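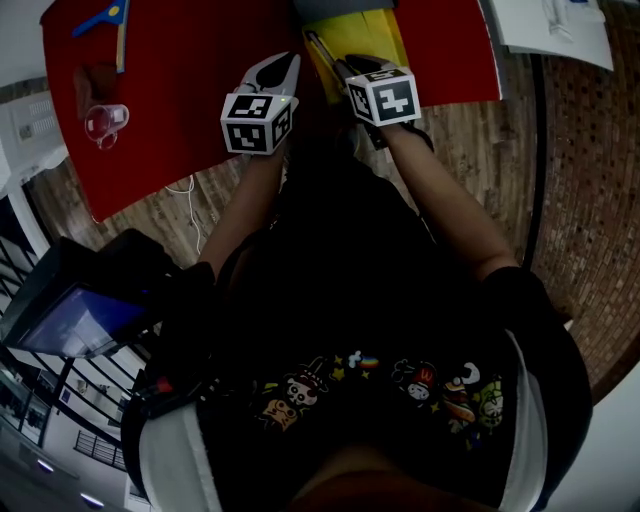 June, second entry. Nellow client, task list sync. Hsiu-ying reports that folders collapsed on the tablet come back expanded after a sync, but only when the folder sits inside another one. Reproduced on the bench build at 14:20 with the Clurnberg test account, 162 tasks in 4 folders. The fold state is stored per device and should never be touched by the server reply. 

Cause found just before lunch. When the reply arrives, the list is rebuilt from the top level down. Top-level folders look up their old fold state by identifier. Nested folders look it up by position in the parent, and the position is not set until the rebuild has finished. The lookup returns nothing and the folder falls back to the default - expanded.

Yao-tsung's change from last month moved the sort to the end of the rebuild. Before that the position happened to be right in most cases. Reverting would hide the fault and bring back the slow scroll, so no.

Fix: use the identifier at both levels. One line in the list builder, plus a migration for the old stored states. The migration reads each position key, finds the folder currently at that position, writes the state under its identifier and drops the old key. If no folder is at that position the key is dropped without a write. 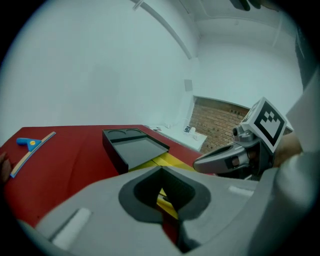

Ran the migration against a copy of the Zwahlen data. 200 keys read, 2 dropped. Both dropped keys belonged to a folder Mei-kuen deleted in the web client, so correct. Second run made no changes.

Fold state now survives sync, restart and sign-out. It does not survive moving a folder to a different account, as the identifier changes. Same as before, leaving it.

Still open:
Long press on a folded folder opens the rename box and also unfolds it. Separate fault, logged under Lemanano as the touch handling is shared.
Search results ignore the fold state. Virgilio thinks this is intended. I can't find it written down anywhere.
Task counter beside a folded folder is not updated until the folder is opened. Probably the same rebuild, not checked.

Branch is pushed. Brian to review, and please test with nested folders sorted by due date, I only tried by name.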